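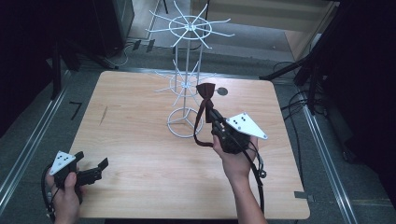
Ties, scarves and other slippery stuff

Quick notes, typed up between loads. Most of this is for anyone with a small closet and too many things that slide off hangers.

Sort first. Everything out on the table or bed. If it has a stain you've already tried twice to get out, let it go. If you can't remember wearing it, box till December, then decide.

Neckties. Hang or roll, never fold flat. Rolling: start from the narrow end, keep it loose, stand the rolls side by side in a shallow drawer. Knit ties get rolled only, they stretch if you hang them.

Take the knot out every night. Backwards, the way you tied it. Do not yank the thin end through, it wrecks the lining.

Rotating racks. Good for belts and ties both, but load them evenly, one here and one across from it. All the heavy belts on one side and over it goes. Wipe the wire before you hang anything silk. Run a cotton ball along each hook, if it snags, so will your scarf. Bit of fine sandpaper fixes it.

Bow ties. Pre-tied ones get crushed in a drawer under everthing else. Give them a box of their own, or the top of the pile. Fasten the band so it doesnt tangle. 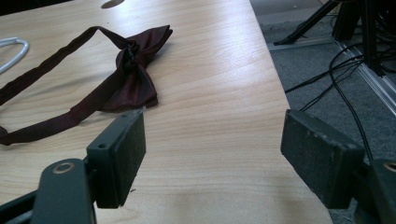
Creased wings: steam from a few inches off, shape with your fingers, leave it alone till fully cool. No iron straight on satin. You will get a shiny patch and it stays. If you must iron, dry cotton cloth in between, lowest setting, press and lift.

Spots. Blot, don't rub. Water can leave a ring on silk so test the back of the tail first. Grease: cornstarch, leave overnight, brush off in the morning. Repeat if needed. Red wine on silk goes to the cleaner, tell them what it is.

Scarves. Shower curtain rings on a plain hanger, one scarf per ring. I had 13 on one hanger at the old place on Skemorville and it held fine. Wool ones folded, with cedar. Sand the cedar lightly when the smell goes.

Dark colors. Keep out of sun. My navy one faded along one edge from a window I never thought about.

Travel. Roll the tie, put it inside a dress shoe (clean sock around it). Bow tie goes in a mug or a hard glasses case.

Florante Tan wrote in to say a paper towel tube works for rolled ties too, slit down the side. Tried it, yes, good for two skinny ones.

Next up is shoe polish, and what to do with laces that wont stay tied.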